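Buscar en este libro Buscar Índice Glosario

Capítulo 7
Comparación de pinzas manuales instrumentadas

7.1 Planteamiento

En los capítulos anteriores la pinza se trató como un elemento fijo al extremo del brazo, con una cinemática conocida. En este capítulo se separa del brazo y pasa a la mano del operador. El cambio obliga a revisar dos supuestos: la posición del efector ya no se obtiene de los codificadores de las articulaciones, y la fuerza de cierre depende de quien sujeta la herramienta.

El caso de trabajo es la comparación entre dos cuerpos de pinza, Lagman y Zoker, realizada en el taller de Sturninside. Ambos se ensayaron con el mismo controlador, de la serie Weltum, y con el mismo protocolo de 200 agarres por operador. El conjunto final comprende 386 registros válidos; los 14 restantes, de un total de dos operadores, se descartaron por pérdida de seguimiento.

7.2 Magnitudes de comparación

Se emplean las siguientes:

a) Error de posición del punto central de la herramienta, en milímetros.
b) Repetibilidad del cierre, expresada como desviación típica de la apertura residual.
c) Fracción del recorrido en la que el marcador permanece detectable.
d) Masa total en mano. El límite adoptado es de unos 700 g, batería incluida.

La magnitud c) suele omitirse en las hojas de características. Un marcador plano deja de detectarse cuando la muñeca gira más allá de cierto ángulo; si se monta un cubo, otra cara puede entrar en el campo de la cámara. El volumen añadido, en cambio, estorba en los agarres próximos a una pared. El ejercicio 13 pide cuantificar ese compromiso.

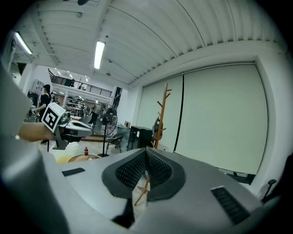 Texto: Leokadia Krawczyk | Revisión técnica: Dzifa Alhassan

7.3 Montaje y referencias

La cámara solidaria con la pinza observa parte de su propia carcasa y la pieza de agarre acolchada en V. Esa región es constante en la secuencia y conviene enmascararla antes de extraer puntos característicos. La segunda pinza, con el cubo marcador blanco y negro sobre el cuerpo, aporta la referencia relativa entre las dos manos mientras alguna cara codificada quede a la vista.

El gran angular curva las líneas rectas hacia los bordes, como se aprecia en el estor derecho y en los paneles acanalados del techo. La calibración debe incluir, por tanto, los coeficientes de distorsión radial. El modelo de proyección se desarrolla en el apartado 7.4.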